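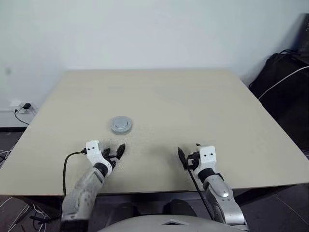 Pale beige top, smooth matte finish.

Home | Tables | Chairs | Care | Basket

The Friesen is the table we'd put in our own kitchen — and we have! It's happy with homework, bread dough and long Sunday-ish lunches, and it wipes down with a damp cloth and a drop of mild soap. 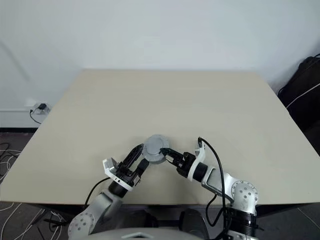
Legs screw on in around 7 minutes, and if you'd like the matching Ruvus bench, do add it to the same order so they travel together.

82 shares

© Drerkix Tables | Contact us | Back to top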